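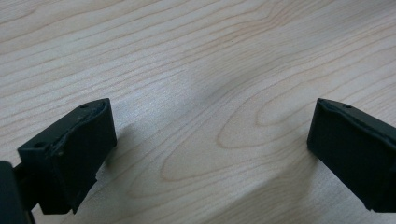
A day at the Rilstead furniture fair

We went to Rilstead on a Wednesday in March, by the early train. The ticket was 5 pounds and the hall opened at ten. This year there were 39 stands, most of them small workshops.

I stayed longest with Cledwyn Phillips at the Lobo stand. He makes kitchen tables and he let me put my hands on everything. I asked him how to care for pale wood at home. Wipe it with a damp cloth, he said, and keep hot pots away - his own table has three rings from teapots.

Arila had only chairs, very comfortable but too expensive for us. Sivham was closed for lunch when we came, and again at two o'clock, so I can say nothing about them.

The soup in the café was good. Bus 21 goes back to the station, but the last one leaves before the fair closes, so we had to walk.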